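Setting Up a Household Task in the Koten Simulation Kit

This guide explains how to prepare and run a first household task in Koten, the home simulation kit distributed by Sullent. It is intended for schools and small laboratories that hold a trial or full license. A trial license lasts 11 days from activation.

Before You Begin

Install the kit and restart the computer. Open the License tab and confirm that the status reads Active. The room library contains 112 rooms; a trial license opens eight of them. Download only the rooms you plan to use.

Step 1. Load a room

Select Rooms, then Furnished, and choose a room with a door and open floor. Wait for the progress bar to close before selecting a robot. Two-arm models are listed under Robots, Mobile.

Step 2. Set the starting pose

Place the robot near the door and switch the view to Onboard. Raise both arms with the grippers pointing up and open the fingers of the left gripper. Small items to be collected may be placed on the floor near the foot of the door, on the side of the left gripper. Check the clearance on the right before saving – an arm that starts under a shelf or tabletop must be brought out from beneath it before it can be lifted. 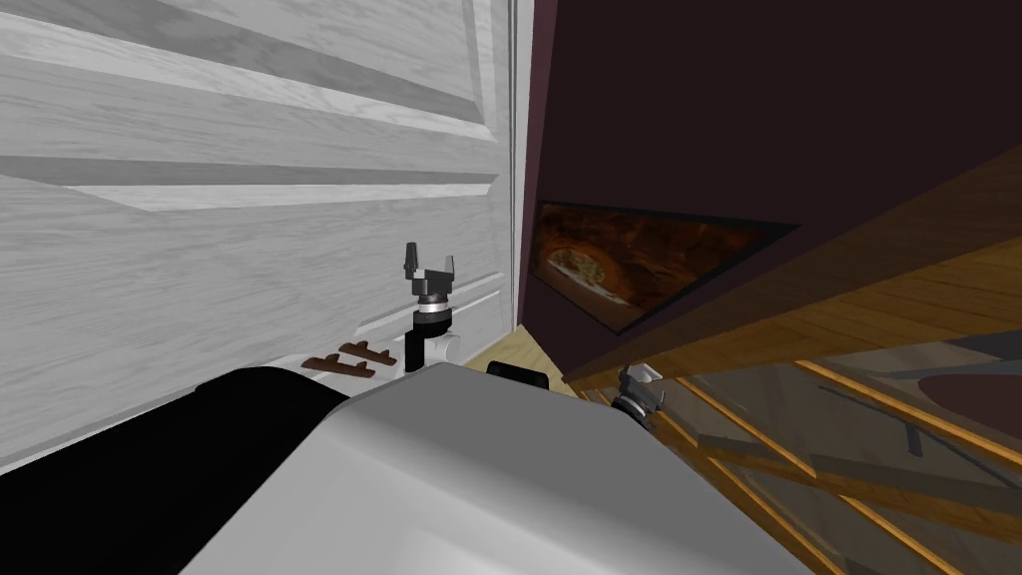 Lợi Âu writes that new users should save the starting pose under a separate name before changing anything else, as the Reset button returns the robot to the factory pose and discards unsaved joint settings. Sullent has confirmed this behavior, and a warning message is planned for a later release.

Step 3. Define the task

Open the Task panel and select Pick Up. Click each item to be collected and assign it to one arm. Set the time limit to 300 seconds for a first attempt. Shorter limits may be entered once the task runs without a collision notice.

Step 4. Run and review

Press Run. The log opens in a side window and records each contact between the robot and the room. Contacts with doors and fixed furniture are marked in red. If a red entry appears in the opening seconds, return to Step 2 and move the base back from the door.

Saving and Sharing

Completed tasks may be exported from the File menu. Files made with the May release open in the current version, but arm assignments must be entered again. Questions about licenses should be sent through the Support tab, with the license number in the subject line.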